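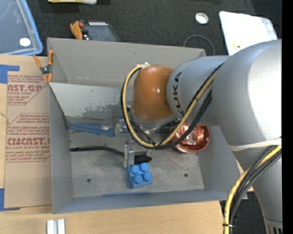
2022年4月13日，2号工位，停机后复检。检查人：我（Derek Treloar），Cherry Mae Lacson 在旁边帮忙念表。工单号 2762。

先把事情交代一下，免得下一班的人看表看得一头雾水。早上抓取跑到第18轮，手臂往料箱里下探的时候突然报碰撞，保护停机。没人受伤，箱子也没翻，就是那一声"咚"挺吓人的（Cherry Mae 的咖啡洒了半杯）。Bienvenido 按了急停，锁好能量隔离才叫的我。我的初步判断是线缆在手腕那里绕得太松，转到某个角度绷住了，力矩一下子上去。还没完全坐实，所以下面写得啰嗦点，大家多担待！

## 一、上电之前

- [x] 急停按下，隔离开关挂锁挂牌。钥匙在我口袋里，别找了。
- [x] 示教器切到手动低速。
- [x] 安全门联锁试了2次，都正常断开。
- [ ] 地面标线。门口那一段磨得快看不见了，不算这次的故障，但请 Lultwood 那边来补漆的时候顺便弄掉。

## 二、线缆和扎带

- [x] 黄色线缆外皮：用手从头摸到尾，没有破口，手腕弯的地方有一点发亮，像是蹭的。
- [x] 黑色线束：外观没问题，插头都到位。
- [ ] 手腕处的余量：**不合格**。线圈往外鼓得太多，还挡着夹爪，我蹲下来才看得清指头。要重新理线。
- [x] 下面那根黑色扎带：还紧，没断。
- [ ] 大臂弯头下方的绑带：能用，可是我用手一推就能挪一点。先记待处理，理线的时候一起换。

说句心里话，这个走线我上次就嘀咕过，当时赶进度没坚持，算我的。以后谁觉得别扭就直接写进表里，别光在午饭时讲！

## 三、夹爪和法兰

- [x] 法兰螺栓：按力矩表复紧，没有一颗松的。
- [x] 两根手指：卸下来放平板上看过，没弯。
- [x] 开合动作：手动走了几遍，顺畅，没有怪声。
- [ ] 下指端面：有一道新的小划痕，不影响夹持，下周再看一眼。

## 四、料箱和台面

- [x] 料箱固定：左上角橙色手柄的弹簧夹还咬得住，我拽了拽，箱子不动。
- [ ] 箱底高度：跟程序里的数差了大约2毫米。原因不明，也许是撞的，也许一直就这样（上次的记录我没翻到）。重新标定之前，下探深度不许改。
- [x] 箱内物品：刷子、蓝色积木、铜色的圆碗都在，没碎。圆碗离线缆垂下来的位置太近了，下次摆放往中间挪。
- [ ] 台面杂物：左边那张带纸的亚克力板请收走。贴着蓝胶带不等于固定好了，各位。

## 五、报警和参数

- [x] 报警记录已导出，发给 Donal Corrigan。
- [x] 碰撞检测灵敏度：没被人动过，和备份一致。
- [ ] 线缆长度：Prorora 的图纸和现场对不上，已经发邮件去问，等回复。
- [ ] 手腕轴转角软限位：建议先收窄，等 Donal 点头再改。

## 结论

**暂不恢复自动运行。** 手动低速可以，旁边必须有第二个人，手放在急停上。理完线、换完绑带、标定完箱底，再叫我来签第二遍。

Alfredo 问能不能今晚先偷跑几轮，不行哈，我知道你急，真不行。

复检签字：Derek Treloar
见证：Cherry Mae Lacson
待办负责人：Bienvenido Sebastian（理线、绑带），Alfredo Gatchalian（箱底标定）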